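Activity Room Table and Small Items Checklist
Rovelora Center, Room 290
Inspected by: Mio Sasaki
Date: May 1, 2023
Previous inspection: December

Mark each line OK, FIX or N/A. Write a comment for every FIX. Leave the sheet in the tray by the door when done.

1. Table surface

Top wiped down, no sticky patches: OK
No splinters or raised grain along the edges: FIX
Top does not rock when leaned on: OK
Finish intact: OK

Comment: One rough spot on the long side nearest the window, the length of a thumb. Sanded by hand with fine paper. Needs a second pass and a coat of oil. The light wood has darker streaks running with the grain. These were reported as stains last time. They do not come up with cleaner and should not be scrubbed.

2. Small items on the table

No cracked or chipped pieces: OK
Nothing with a sharp corner: OK
Glue capped when not in use: OK
Puzzle pieces seated, none popping out: FIX
Items with a code label readable: OK

Comment: The 4x4 puzzle cube has one loose corner piece on the bottom layer. It can be pushed back in but comes out again after a few turns. The small red cube is fine, edges are soft. The blue glue stick was bought to replace the dried-out Dagdag one. The white item with the QR code stays with this set and goes back in bin 94, not in the craft drawer.
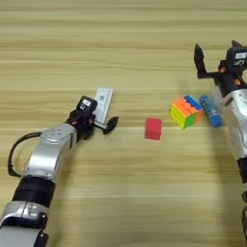
3. Storage bins

Lids close fully: OK
Bin number matches the list: FIX
Heavy bins on the bottom shelf: OK
Small parts kept above child height: OK

Comment: Bin 440 is written on two lids. The one with the wooden beads should be 501. New label printed, still has to be stuck on. The Brollel bins have stiff latches. Press both sides at once or the lid bends.

4. Power and cords

No cords across the walkway: OK
Outlet covers in place: OK
Power strip switched off at end of day: OK
No frayed or taped cords: OK

Comment: Outlet cover by the sink was replaced after the last inspection. Still tight.

5. Floor and exits

Floor dry and clear: OK
Both doors open without a key from inside: OK
Chairs pushed in: OK
First aid kit sealed and in date: FIX

Comment: The Stillusitz kit on the wall is sealed, but the burn gel has expired. Ordered one tube. Leave the old one out of the kit.

Open items

Oil the table edge after the second sanding.
Tighten or replace the puzzle cube.
Relabel bin 501.
Burn gel to go in the kit when it arrives.

Signed: M. Sasaki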